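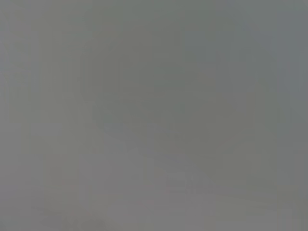

スライド1 灰色の濃淡。中央にやや暗い丸みのある形、輪郭はほとんど読めない。

登壇用メモ(10/10/2020 版、配布なし)
題:「見えない汚れ、見えない片づけ」
持ち時間は質疑込み。早口にならないこと。

■ 出だし(スライド1のまま、しばらく黙る)

まず会場に聞く。「これ、何に見えますか」。答えは拾うだけ拾って、正解は言わない。私も知らないので言えない。
楕円に近い、少しオリーブがかった灰色。左に茶色っぽい縦の帯、右上に青みのある明るいところ。形の下に、横向きの小さなにじみが短く並んでいる。読み取れるのはそのくらい。
にじみを「文字だ」と言う人が出たら、「柄かもしれないし、縫い目かもしれない」と返す。ここで争わない。
言いたいのは、人は見えないものに名前をつけたがるということ。収納の話も掃除の話も、だいたいこの調子で進んでいる。

■ 1. 「ひと目でわかる収納」を疑う

Lundgren の収納講座の資料を読んだ。「家族の誰もが、ひと目で物の場所がわかる」とある。本当か。
この手の資料に載っている部屋は、例外なく明るい。昼間で、窓が大きく、カーテンが白い。うちの廊下の物入れは昼でも暗い。夜中に目をこすりながら開ける戸棚を前提にした収納案は、講座の中に一つもなかった。
ラベルを貼れという。貼ってみた。暗いところでは、ただの白っぽい四角になる。しかも剥がれる。
(スライド1を指して)下のほうのにじみ、これがラベルだったとして、役に立つと思いますか、と聞く。ラベルだと断言しないこと。あくまで仮の話として。
透明の箱も同じ。透けて見えるのは手前の一枚だけで、奥は色のかたまりになる。色で覚えろと言われても、灰色とオリーブの違いを夜に見分けられる人がどれだけいるのか。

間を置く。水を飲む。

■ 2. 九つの箱の件

ここは自分の失敗談なので、あまり格好をつけない。
9月に、Dostine の箱を9個買って押入れに入れた。説明書きどおり、使う頻度で上から順に。二週間もたたないうちに順番は崩れた。私が悪いのかもしれない。ただ、崩れない人に会ったことがない。
箱を買うと、箱を置く場所が要る。当たり前のことなのに、売り場では誰も口にしない。9個のうち2個は空のまま積んである。空の箱をしまう箱が欲しくなったあたりで、やめた。
残りの箱には、輪郭だけで中身を思い出せる物を入れることにした。丸い物、長い物、平たい物。分類としては雑。掃除の本に見せたら叱られるだろう。
質問が出そう。「それで片づいたのですか」。答えは「探す時間が減った気はするが、計っていない」。減ったと言い切らない。

■ 3. 数字の出てくる掃除術

Varkus の冊子『暮らしの点検表』には、点検項目が104ある。最初に見たとき印刷の間違いかと思った。
100で止めずに104まで行ったところに、書いた人の執念は感じる。しかし、そのうち「見て確認する」で終わる項目が多すぎる。棚の奥を見る、壁ぎわを見る、物の下を見る。見て、何が見えればよいのかが書いていない。
奥も壁ぎわも暗い。ぼんやりした境目を見て「きれい」と印をつければ、表は埋まる。埋まった表は気持ちがいい。そこが怪しい。
点検表を全部否定するつもりはない。水まわりの頁はよくできている。触って確かめろと書いてあるからで、ぬめりは指のほうが正直に教えてくれる。

※ 時間が押していたら、この節は水まわりの話だけ残して次へ。

■ 4. では何を頼りにするか

ここで急に解決策を期待されるのがつらい。期待に応えすぎないこと。
自分が続けているのは次の程度。

・見る前に明かりをつける。懐中電灯を物入れの扉の内側に下げておく。
・見てわからなければ手を入れる。割れ物と刃物だけは別の場所へ。
・何だかわからない物は「わからない」と書いた袋に入れ、季節が変わったら開ける。
・名前をつけるのは、持ち上げてから。

最後の項目は声を落としてゆっくり。
Okon の整理相談では、わからない物はすぐ捨てるようすすめている。これには反対。昔、見分けのつかない部品を捨てて、次の月に引き出しが動かなくなった。後で同じ部品を買いに行ったが、もう扱っていなかった。捨てる速さを自慢する話は、捨てて困った回数も一緒に教えてもらわないと信用できない。
もちろん、袋を開けないまま何年も置く人もいる。私も一つある。そこを突かれたら素直に認める。

■ 5. 締めの手前(スライド1に戻す)

もう一度、同じ灰色を出す。
「最初に何と答えたか、覚えていますか」と聞く。手を挙げてもらうのは一度だけ。答えを変えた人がいたら理由を聞く。変えなかった人にも聞く。
中央の形の右側、青みがかったところとの境目が、かすかに曲がっている。あの線を見て「器だ」と思うか「布だ」と思うかは、たぶん自分の家に何が転がっているかで決まる。これは推測なので、推測だと言うこと。
正解発表を求められても、出さない。がっかりされても構わない。

■ 想定される質問

・「結局、箱は買わないほうがいいのですか」
 先に中身を床に出してから考える、と答える。床が足りないなら、それが答えに近い。
・「ラベルは無駄ですか」
 明るい台所の棚なら使える。暗い物入れでは、ひもの結び目を変えるなど、手でわかる印のほうがまし。
・「忙しくて点検表くらいしかできません」
 104項目を全部やる必要はない。手で触る項目だけ選ぶ。それでも多い。

会場の照明は落としすぎないよう係の人に頼む。暗くすると客席の手が見えない。
帰りに懐中電灯を演台に忘れないこと。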